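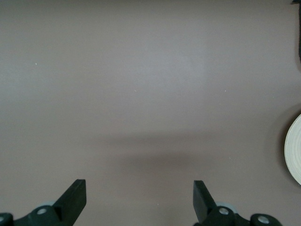 Noltumitz 300 – cold storage cabinet for trial medicines

Noltumitz 300 is a storage cabinet for hospitals and research sites that keep study medicines between 2 and 8 °C. It is made by Fodor and sold and serviced by Skuvbridge. The inside volume is 300 litres, divided over 9 shelves. Each shelf can be given to one study, and the name of the study is written on the front rail.

The temperature is measured in two places, at the top and at the bottom of the cabinet. The values are stored every five minutes and can be taken out as a table for the monitor of the study. If the door stays open longer than one minute, the cabinet gives a sound. A message can also be sent to two telephone numbers – this must be set up by the site itself, from the menu "Alarms".

When the mains power fails, the logger continues with its own battery. Please note that the battery does not cool. It only keeps the record complete.

Delivery includes:
Cabinet with lock and two keys
9 shelves with front rails
Two sensors with calibration certificate
Logger with battery
Printed manual in English

Not included: the wall bracket and the connection to a building alarm. Both can be ordered separately.

The memory holds 2,000 door openings with date and hour. After this the oldest ones are written over, so busy pharmacies should save the list every month. The cabinet needs 200 mm of free space behind it and must not stand beside a radiator.

Calibration of the sensors is done once a year, at your site or in our workshop in Kellbridge. The workshop is closed for the first two weeks of July, and certificates which end in this time should be renewed before.

Questions before ordering are answered by Lalit Dhillon. For service and spare parts please ask for Trilok Kashyap, and have the serial number ready. It is on the inside of the door, under the lock.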